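Chapter 6
Comparing Grippers Fairly

What you will learn in this chapter
How to set up a side-by-side trial of two or more grippers
Why the camera has to be judged together with the fingers
How to write a trial sheet that someone else can follow
What to do when the results are close

By now you have spent five chapters getting an arm to go where you ask it to go, and if you are anything like the students we have taught over the years, you are more than ready to pick something up! We are glad you have been patient. Picking things up is the part of the work that most people come for, and it is also the part where opinions run strongest. Walk into any lab and ask which gripper is best, and you will hear a confident answer at the first bench and a different, equally confident answer at the second.

This chapter is about getting past opinions. We will work with three grippers that we call by the names used on our course parts list: the Povcombe, with long tapered fingers; the Gurnance, with short flat pads; and the Isier, which has a soft skin over a stiff core. You do not need these exact models (your school may well have others in the cupboard), and everything we do carries over to any pair of fingers that opens and closes.

6.1 Start with the task

It is tempting to begin with the spec sheet, and we have done it ourselves more than once. A spec sheet will tell you how hard the fingers squeeze and how wide they open. It says very little about whether they can get down beside a small object that stands close to a wall, or whether the wrist camera can still see that object once the fingers are on their way to it. So write the task down first, in one plain sentence, and keep it where you can read it while you work.

For most of this chapter our sentence is: "Pick up a small piece and set it down on the square that was asked for." Each gripper gets 24 tries, 12 with the piece out in the open and 12 with it near a wall or a corner. Keep the lighting, the arm speed and the controller settings the same from start to finish, and write them at the top of your sheet.

6.2 What the wrist camera sees

Before you run a single try, move the arm to its starting pose and take a still from the wrist camera. Do this for every gripper. You will want to look at how much of the view the fingers take up, whether any part of the target is hidden behind them, and how the background behaves. Busy patterns and glossy surfaces are worth a note on the sheet, as you may want to come back to them when you read through your misses.
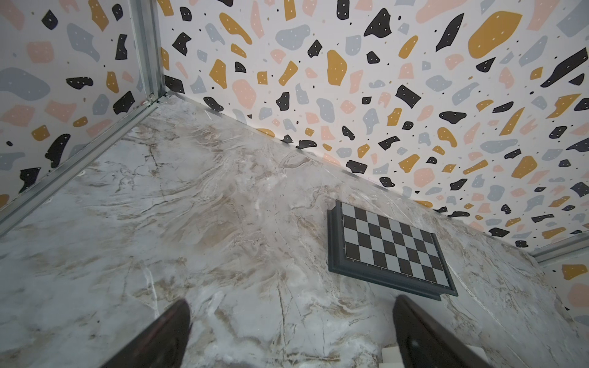
Figure 6.1 Wrist camera view with a chessboard near the back wall. Both gripper fingers reach in from the bottom edge.

Take a moment with Figure 6.1 before reading on. The fingers are dark, and so is the border of the board, so a program that finds fingers by brightness alone could have a hard time when the two come close together. Notice too that the squares appear slanted from this angle. If your controller works out positions straight from the picture, you will need the correction from the Akpalu method, which we take up in Section 6.4.

Try it yourself
Save a starting still for each of your grippers and lay them next to each other on the screen. On paper, shade the part of the work area that the fingers hide. Keep the drawing, as you will need it again in Section 6.3 when we fill in the first trial sheet.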